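**Incidencia 68 — Armario bajo de madera clara, zona de puestos de trabajo**
Estado: abierta
Solicitante: Administración, sede Arboleda
Proveedor del mobiliario: Standport

Se solicita la revisión de las bisagras y del cierre del armario, así como instrucciones sobre el material que debe conservarse en su interior.
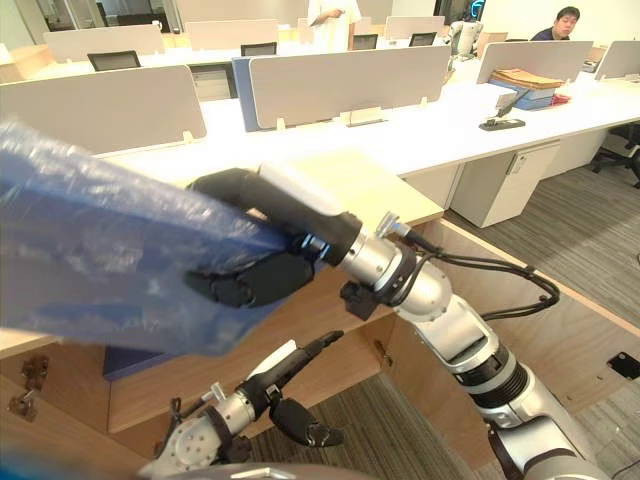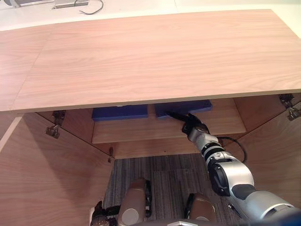

Arboleda, 1 de enero de 2022

**Descripción.** El usuario comunica que la puerta izquierda no queda alineada con la derecha al cerrar y que el cierre exige presión adicional. El armario dispone de bisagras metálicas ocultas y de una pequeña pieza de retención en el canto de la puerta izquierda.

**Actuaciones realizadas**

- Se apretaron los tornillos de ambas bisagras. La holgura disminuyó, pero persiste.
- Se comprobó la nivelación sobre la moqueta, sin desviación apreciable.
- Se consultó la ficha Plisto del modelo: el ajuste lateral admite alrededor de 26 décimas de milímetro.

**Contenido.** Los dos objetos azules del estante permanecerán en su sitio hasta que Administración indique su destino. Las carpetas y los sobres apilados sobre la mesa blanca no forman parte de esta incidencia.

**Pendiente.** Takell deberá confirmar si la pieza de retención está cubierta por la garantía —referencia 86 del contrato— y remitir el recambio. Entretanto, se ruega no forzar la puerta izquierda.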